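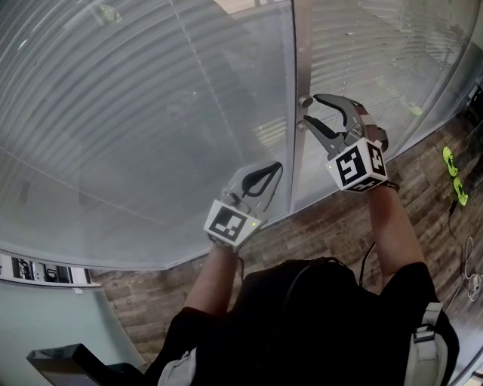
Do public aquariums need to be so loud? I don't think they do, and I'd happily pay extra for one that wasn't.

I went to a new one with my sister in April, and between the piped-in whale music, the talking signs and a pirate show every 40 minutes, I couldn't hear myself think. These are fish! They're about the quietest company you can get. I wanted to stand there and stare at a ray for a while, and a speaker over my head kept telling me fun facts (the same four, on a loop).

I get that kids need something to do. I was a kid who ran through the whole place and only remembered the gift shop. But the little aquarium in Dirwood, where I grew up, had nothing except dim rooms and a bench, and plenty of us kids sat on that bench. My dad would read the paper there till closing.

The new place charges 60 dollars a head, and I'd bet a good chunk of that goes into the sound system. Put it into benches. Put it into a bigger tank for the poor octopus, who had less room than my bathtub. Or just try one quiet hour, say at nine in the morning, speakers off, pirates asleep. I'd be there when the doors opened, coffee in hand if they'd let me.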